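Tiled work surface for small parts: grout colour and joint width
Surfaces and Benches > Tile

gridline53
Planning a tiled surface for sorting and boxing small items. White tile is settled. Undecided on grout colour. Pale grey hides dust, black gives a visible grid. Joint width will be 2 mm either way. Has anyone lived with black?

mortarbed
Pale grey. Black grout hazes on white glaze and the residue shows for months. I used Plukholm black in a laundry and was still wiping the tile edges in September.

offcut_40
Haze is a cleanup problem. Wipe at 40 minutes with a barely damp sponge, then again once it has cured. I went with Rikeo square white and black joints and would do it the same way again. The grid is useful for setting things down square, and a small red item is easy to find against the white. Clear plastic boxes are harder – on white you mostly get the edges.

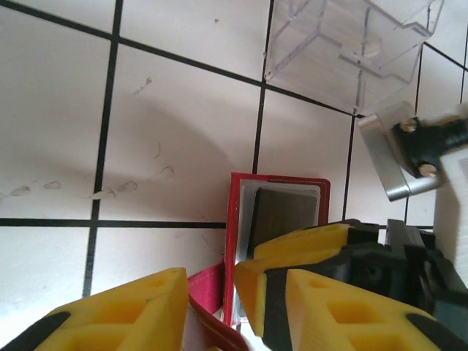
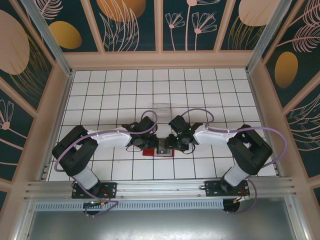
mortarbed
Fair, the lines are crisp. I still think it is a busy background for small grey metal parts. A part that lands on a joint would be easy to miss.

offcut_40
Hence the red pad in the second photo. Grey metal on red reads well enough, and the pad keeps hard edges off the glaze. Tristadel sells felt mats for this, but any flat offcut will do.

gridline53
Did you seal the joints? The grout I have is cement based.

offcut_40
Yes. One 300 mL bottle of the Cheng penetrating sealer, two coats, with plenty left over. Mask nothing, buff the tile before it dries.

mortarbed
I would skip the sealer and use epoxy grout. It costs more and sets faster than most people can work, but it does not need recoating.

offcut_40
Disagree for a first job. Epoxy haze on white tile is much worse than cement haze.

gridline53
Going with black cement grout and sealer. Will do a test board first and check the colour under the bench light.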